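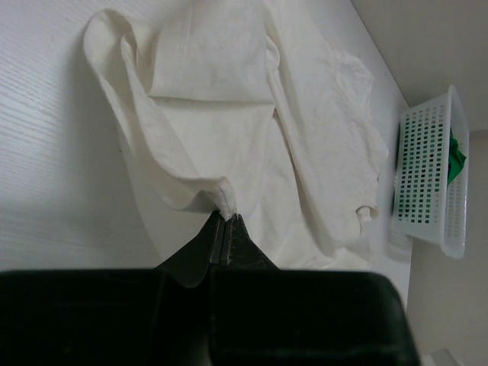
Old white cotton and linen goes yellow for several reasons, and the way you wash it depends on which one you are dealing with. Body oils, leftover detergent, starch and plain age all leave much the same dull cream colour. A long soak will shift most of it. Start by getting the thing out of the cupboard and on to a table in good light. A large white cloth left in a heap, as in the photo, hides most of its marks down in the folds, so pull it out by a corner and smooth it flat before deciding anything.

This page covers cotton and linen only: sheets, tablecloths, nightshirts, shirts, pillowcases. Do not use it for wool or silk. If you don't know what the fabric is, stop and find out first.

What you need

A plastic tub, a bath or a large sink. A metal bucket won't do.
Sodium percarbonate, sold as oxygen bleach. Buy the plain sort without perfume or blue speckles.
Ordinary washing powder for whites
A bar of household soap
A soft nail brush
Rubber gloves
Needle and white thread

The amounts below suit one double sheet or three shirts. I use 100 grams of percarbonate to a half-filled tub of the size sold for garden use. If your packet gives a different dose for its own product, go by the packet.

Check it over

Hold the cloth up to a window and look through it. Thin patches show as lighter areas, usually along old fold lines and, on shirts, across the shoulders and at the elbows. Anything you can see daylight through in a clear line is close to splitting. It can still be soaked, but don't brush it and don't spin it.

Look at the buttons. Mother-of-pearl and plain plastic are normally safe. Metal buttons, hooks and covered buttons with a metal back should come off before the soak, as they can leave rust marks that are far harder to remove than the yellowing. Put them in an envelope and write on it what they came off.

Mend small holes and loose hems now. A hole you could cover with a fingertip can be several times that size after one turn in the machine.

Coloured embroidery needs a test. Wet a bit of white rag, press it hard on the stitching and leave it there while you make a cup of tea. If colour comes off on the rag, leave that piece out of the soak altogether. Jean Ritchie lost the red initials from a set of napkins this way and has never quite forgiven the napkins.

Rinse first

Put the cloth in cold water and leave it for an hour or two. Old starch and dust come out at this stage and the water may turn the colour of weak tea. Tip it away and do it again until the water stays fairly clear. With something that has been stored for years this can take all morning. Jean Cowie, who taught me most of this when we both lived in Skotbridge, would do the cold rinses one day and the soak the next. That works well if you only have the evenings free.

Collars and cuffs need a bit more. Rub them with the wet soap bar, work it in with the nail brush in short strokes along the weave, and leave the soap on. It can go into the soak with the cloth.

The soak

1. Open a window and put the gloves on.
2. Run hot water into the tub, as hot as the tap gives, and sprinkle the percarbonate in while it is running. Stir with a wooden spoon until you can't feel grains on the bottom.
3. Top up with cooler water until it is hand-hot.
4. Put the cloth in and push it down until all of it is under. Corners that float above the surface will dry out and end up a different shade.
5. Leave it overnight. Turn it over once before you go to bed.

Never add chlorine bleach, vinegar or any other cleaner to the tub, and don't fit a tight lid over it. The mixture gives off gas as it works and a sealed container can burst. For the same reason don't make up a bottle of it to keep. Keep children and pets out of the room.

In the morning the water is often yellow or brown. Lift the cloth with both arms under it, because wet linen is heavy and an old sheet can tear under its own weight if you haul it up by one end. If it has improved but still looks cream, do a second soak with fresh water and fresh powder. After a third I stop. Whatever is left by then is usually age in the fibre itself, and more soaking only weakens it.

Wash and dry

Wash straight away on the normal whites programme, with about half the usual amount of powder and no softener. Run an extra rinse at the end. Delicate pieces can be washed by hand in the same tub, well rinsed out, and rolled in a towel to press out the water.

Dry outside if you can. Sun does some whitening of its own and costs nothing. Spread fragile things flat over a clean sheet on the grass and keep them off the line. Bring linen in while it is still slightly damp and iron it on the wrong side.

Rust spots

Brown spots with a sharp edge are often rust, and the soak won't touch them. Squeeze lemon juice on the spot, cover it with fine salt and leave it in the sun for an afternoon, then rinse very well. Only do this once the percarbonate has been completely rinsed out. Some spots fade and some don't. If the fabric feels weak there, leave it alone.

Putting it away

Store everything clean, fully dry and without starch. Use an old cotton pillowcase as a bag. Plastic traps damp and bare wood shelves can stain, so line the shelf with acid-free tissue or another pillowcase. Take things out every August or so and fold them along different lines.

Page updated Oct 20, 2022, with the note on rust, after a question from Calum Munro about his grandmother's tablecloth.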